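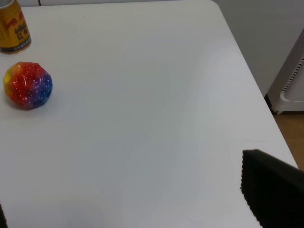 A gripping test is only as good as the sheet of paper that says how it was set up. Most laboratories have such a sheet, and most of those sheets cover the robot in detail and the table hardly at all. The controller version is given, along with the payload limit, the joint speeds and the name of the operator. The thing to be picked up is entered as "can" or "ball". A golden-yellow drinks can and a rainbow-coloured ball with small white dots, standing near each other on a white tabletop, make a fair test of that habit. The can is shiny down one side, the ball is lumpy with shallow dimples, and neither word on the sheet would tell a second laboratory what to buy or where to put it.

The Vondemora code of practice was written to close that gap. It deals with small-object handling by a single arm with a two-finger gripper, on a fixed table, in a room where people also work. It doesn't replace the machine's own safety documents and says so in its opening clause. Its subject is repeatability: what has to be written down, checked and left alone so that a result from one site can be compared with a result from another. Flodberg, the test house that drafted it, has been running its own trials under the code at Bretgate since it came out, and the current revision is open for comment until the end of December.

Describing the object

The longest section of the code is the one on objects, and it is also the one that draws the most complaints. Every object must have an entry giving its outside dimensions, its mass, its surface finish and its condition. Condition is where the older sheets were weakest. A drinks can may be full, part full or empty, sealed or opened, and a gripper set for one of these will crush or drop another. A camera looking at the side of the can will often be unable to tell them apart. The code therefore requires the fill state to be entered by hand before the run, with the mass taken on a scale the same day.

Printed surfaces get a clause of their own. A can has a front and a back as far as a vision system is concerned, and lettering that faces the camera in one run may face away in the next. The entry must state which part of the print is turned towards a marked side of the table. Where the lettering is in a script the operator doesn't read, a reference photograph is kept with the entry and the can is turned to match it.

Soft objects are harder. The code separates those that return to shape when released from those that don't, and asks for a squeeze check at the start and end of each session. A ball that has been gripped many times can lose its shape slowly, and the change shows up first as a drift in finger position when the grip closes. If the reading at the end of the session falls outside the tolerance in the entry, the session is kept but flagged, and the ball is replaced before the next one. Retired objects are to be bagged and labelled. Throwing them away is a breach, on the grounds that a disputed result can't be looked into without them.

Multi-coloured objects are treated as having an orientation even if they are close to round. The draft originally let any sphere be placed freely. Flodberg changed this after finding that a colour-based detector gave a different centre point for the same ball depending on which part of the pattern was uppermost. The present wording asks for a named colour at the top and another facing the robot base.

Placing it on the table

The table clause is short. The surface must be flat, clean and of one colour, and any mark that shows up in the camera view must be recorded on a table map. Specks, scuffs and scratches all count. A fine scratch does nothing to a grip, but it can be picked up as an edge by the software, and a reader of the results needs to know that it was there. The map is redrawn whenever the table is cleaned with anything stronger than water.

White tops are allowed, with a warning. They make object outlines easy to find and shadows easy to misread. A soft shadow beside a round object can be added to the outline and push the chosen grip point sideways. Light should come from overhead and should not be changed between runs. Window blinds are to be closed or fixed open for the whole session, and the choice is written down. Gloss is the other difficulty. A highlight on metal moves as the wrist moves, so the code asks for the camera position to be logged with every picture used for grip planning.

Spacing is set by the gripper and not by the object. With the fingers fully open, there must be room for both to come down on either side of the target without touching its neighbour. Where the test is meant to include crowding, the smaller gap is allowed and the run is entered under a separate heading. Results from the two headings may not be added together. It sounds an obvious rule, yet mixed totals were the fault most often found when Flodberg went back over its own older records.

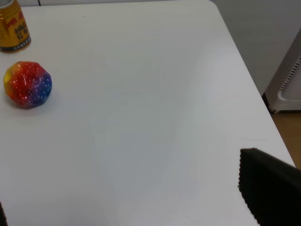
Objects near a table edge fall under a further limit. The code defines a border strip, measured inward from the edge, in which nothing may be placed for a standard run. Rounded corners are measured from the curve itself, since a strip drawn from the point where the two straight edges would have met leaves too little room. The same strip is used for the arm: a finger may pass over it on the way in or out, but a grip may not be closed there.

What lies beyond the table

Early versions stopped at the table edge. The present one takes in everything the wrist camera can see, including walls, floor and furniture. The reason is practical. A wrist camera tilts as the arm moves, and a view that holds nothing but table at one moment may take in a good part of the room at the next. Anything with a regular pattern, such as the vent slats on an appliance, can attract a detector trained on cluttered pictures. The code doesn't require the room to be cleared. It requires background items to stay where they are for the length of the session and to be listed on the setup sheet.

Appliances that move air are listed separately, with a note of whether they were switched on. Moving air matters little to a full can. It matters a good deal to empty packaging, and a light ball may roll if the table is even slightly out of level. Cables behind or across the table are to be fixed down where they could be reached by the arm at full stretch, and this is one of the few clauses that is there for safety as much as for repeatability.

Fingers

Finger surfaces wear, pick up dust and change their grip as they do so. The code asks for them to be inspected before each session and replaced on a fixed schedule. Arango, whose finger pads are used on the Bretgate arm, supplies a wear gauge with each pair, and the code accepts a maker's gauge where there is one. Where there is none, a reference grip on a plain steel block is used, and the pull needed to slide the block free is compared with the figure taken when the pads were new.

Both fingers are to be changed together. A new pad facing a worn one will shift the object as the grip closes, and the shift is easily blamed on the vision system. If part of a finger is always in the camera view, the software mask that hides it must be checked after every change. A mask drawn for the old pad may leave a thin dark line at the side of the picture, and this has been logged as an object more than once.

Counting and reporting

A standard series is 100 attempts on one object in one condition. The pass mark is 90, and a pass means that the object was lifted, held for the stated time and put down upright within its marked zone. An attempt stopped by the operator counts as a failure unless the stop was for a reason on the permitted list. Attempts may not be repeated to replace poor ones. Each series is watched by two people, one at the stop control and one keeping the log, and the log is signed before either of them leaves the room.

Comments received so far deal mainly with the time this takes. Smaller laboratories say that the object entries and the table map can use up most of a morning. Flodberg has offered a short form for sites that use the same objects every day, with a full entry at the start of the month and a daily check after that. The short form would not be accepted for soft objects. Two other points remain open: whether the squeeze check should be done by hand tool or by the gripper itself, and how long bagged objects have to be kept.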